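Walkthrough Checklist, Table Area - Unit 1068, Trestcombe
Prepared for: Lachance (tenant services)
Form 9, rev. 2
Date of walk: June 15, 2016

Marks used: OK / FIX / WATCH / NA. Comments go right under the line, keep them short. If it's FIX write what you want done, not just "bad".

SECTION A - TABLE SURFACE

A1. Top clean, no spills or crumbs
OK

A2. Top free of chips, burns, lifted edges
OK from standing height. Didn't get down and look across it, do that next time with a flashlight.

A3. Only items in use left out
OK. Square dish and the banana, that's it on the big white table. Big improvment over February, when we had mugs and three kinds of tape on there.

A4. Items set back from the edge
WATCH. Rule is a hand's width minimum all the way round. Please check it after anything gets moved, not only at the end of the day.

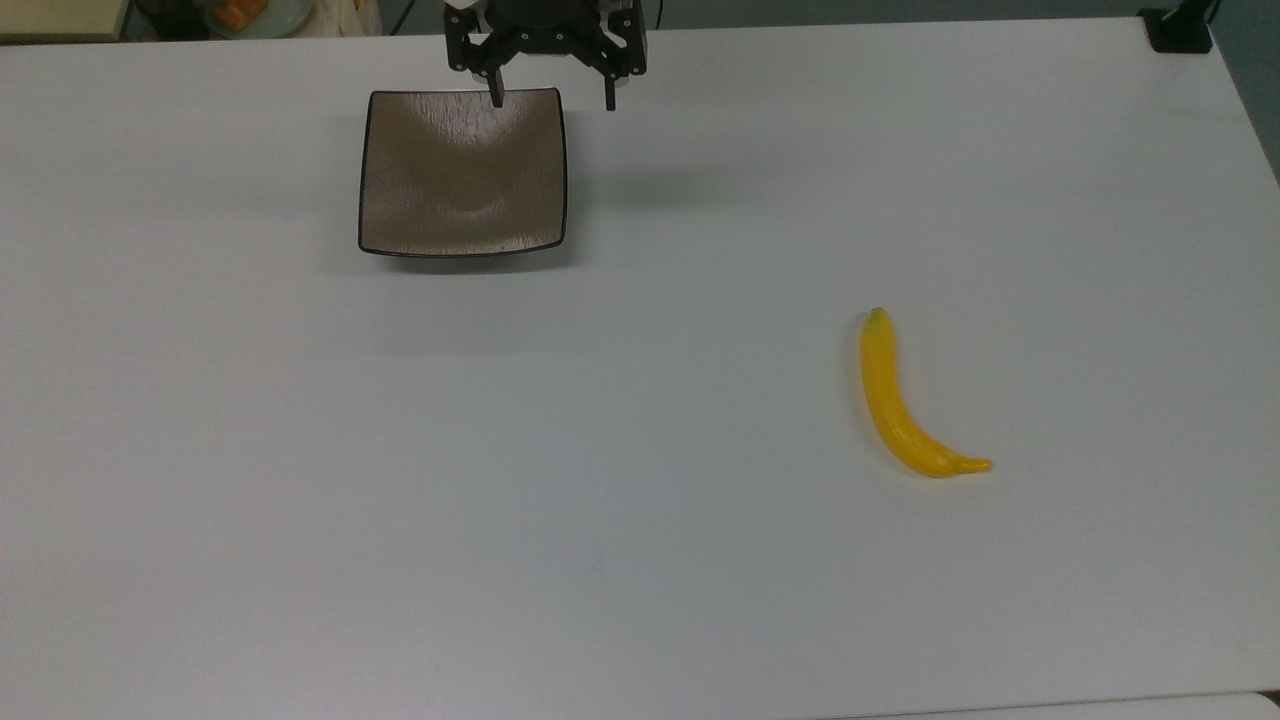 Item A3. Dish and banana, rest of the top clear.

A5. Glare
WATCH. Overhead light comes up as a shiny patch in the middle of the dish. Not a hazard, but it does make a hairline crack harder to spot, so tilt the dish when you inspect it.

SECTION B - DISHES AND SMALL ITEMS

B1. Rim and corners, run a thumb around (glove on)
OK. Dark rim, no rough spots felt. Corners turn up a little, those are the bits that get knocked in the sink so check them first.

B2. Inside surface
OK. Brownish with a kind of brushed look to it. Pattern hides scratches. Wipe, then look again.

B3. Sits flat, does not rock
OK. Pushed on all four corners, no movement.

B4. Dish labelled on underside
FIX. No label. The Skaritz stock sheet wants a number on every dish, so either label it or take it off the sheet. Marker is fine.

B5. Toy food kept apart from real food
FIX. Banana is a toy. Fine on the table, not fine in the kitchen cupboard next to the snacks, which is where I found the rest of the set. Needs its own bin with a lid. Write TOY on the bin.

B6. Toy food wiped down
OK per the sheet. Last line was initialed, previous one wasnt. Initial every line please.

SECTION C - AROUND THE TABLES

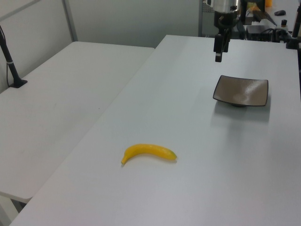
Reading time: 2 min

C1. Tables stable, no wobble
OK on the main one. Second white table on the left, leaned on it, fine too.

C2. Gap between tables
WATCH. The two tables sit at slightly different angles so the edges don't line up. Small stuff rolls off and goes down there. Either square them up or pull them properly apart - I don't mind which.

C3. Cables secured
OK. Thin black cable runs down the side of the stand on the left table, there's a small white band around the stand partway up. Gave the band a light tug, holds. Add a second one lower down when you have the ties out.

C4. Stands and poles on a proper base
OK. Flat black base plate. Don't hang bags or jackets on the pole.

C5. Left table otherwise clear
OK

C6. Table legs and feet
OK for the ones I could get at. Feet on the wall side not checked.

C7. Partition wall
OK. Pale gray panels, metal post between. No posters taped over the post please, tape pulls the finish and Clokholm bills us for it.

C8. Floor under and around tables
OK. Swept before the walk. Mop bucket goes back in the closet, not in the corridor.

SECTION D - CLOSE OUT

D1. Previous FIX items cleared
Partly. Sink mat replaced. Hook by the door still loose, carried over a second time.

D2. Wipes and gloves stocked
WATCH. Wipes ok, gloves down to 2 pairs in medium. Order this week.

D3. Checklist copy posted
FIX. Copy on the door is the old form, throw it out and put this one up.

TOTALS
FIX: B4, B5, D3, plus the door hook.
WATCH: A4, A5, C2, D2.

Reply on this sheet with what's done, don't start a new one. Bin and label are the quick ones, do those first.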